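Caderno de laboratório, Oficina de Papel e Encadernação
Entrada de 21 de setembro de 2021
Responsável pelo registo: Marisol Cabrera

Assunto: ensaio de tingimento e colagem de papéis de cobertura, lote Llanos.

Prosseguiu-se o ensaio iniciado em agosto com o papel de algodão da Llanos. A cola de amido foi preparada de manhã com 300 g de amido de trigo, peneirada duas vezes e deixada a repousar em recipiente tapado. A primeira passagem no peneiro deixou grumos, que foram rejeitados. Yolanda Benavides propõe que se reduza o lume na fase final da cozedura; fica para a próxima preparação.

As tiras de prova foram cortadas no sentido da fibra e no sentido contrário, identificadas a lápis no verso e colocadas entre feltros.
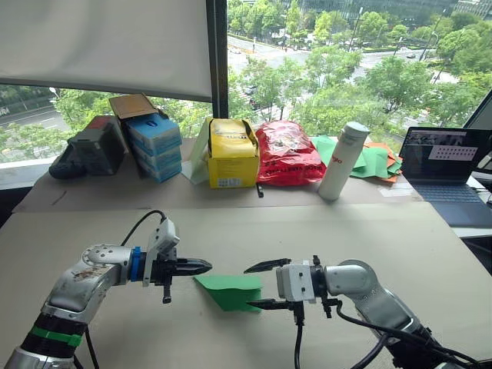

A expansão no sentido contrário à fibra continua superior à que se aceita para guardas de livro. Nas tiras cortadas no sentido da fibra a variação é pequena e não levanta objeções. Mantém-se a instrução de humedecer o papel antes da aplicação da cola e de aguardar que a folha assente por inteiro. O tempo de espera deve ser anotado na ficha, o que não foi feito em duas das provas de ontem.

Quanto ao pigmento verde, Jhair Palomino repetiu a fricção com pano branco seco. Registou-se transferência ligeira nas amostras sem encolagem de gelatina e nenhuma nas restantes. A prova com pano húmido não foi realizada.

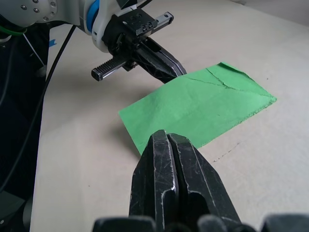
Caderno n.º 26, fl. 100

Consultou-se a ficha 3,922 do arquivo, relativa ao papel Surkance, para comparação de gramagens. A ficha não indica a humidade relativa da sala, pelo que os valores não devem ser transcritos para o quadro geral. Tâm Phí ficou de procurar o registo original.

A prensa pequena foi verificada antes do uso. O prato superior apresenta folga do lado esquerdo; colocou-se cartão de compensação e o pedido de reparação seguiu para a Grodside. Até resposta, as capas de formato grande não entram nesta prensa.

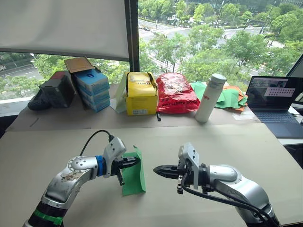
Dobragem e vinco

Os vincos foram marcados com dobradeira de osso, de uma só vez, sem retoque. No papel encolado a fibra abre na aresta quando a dobra é feita contra o sentido; Yhon Muñoz sugere vinco prévio com régua metálica. Ensaiar ambas as soluções no mesmo dia e com a mesma folha de origem. Não usar as aparas do lote anterior. 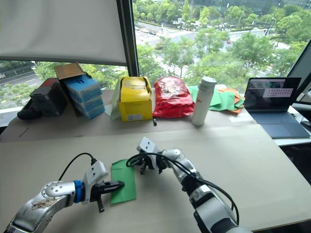 Envelope verde sobre a mesa de trabalho.

Pendente: resposta da Grodside sobre a prensa; prova de fricção húmida; segunda cozedura do amido com lume reduzido. As tiras ficam sob peso até à leitura seguinte, a cargo de Yolanda Benavides.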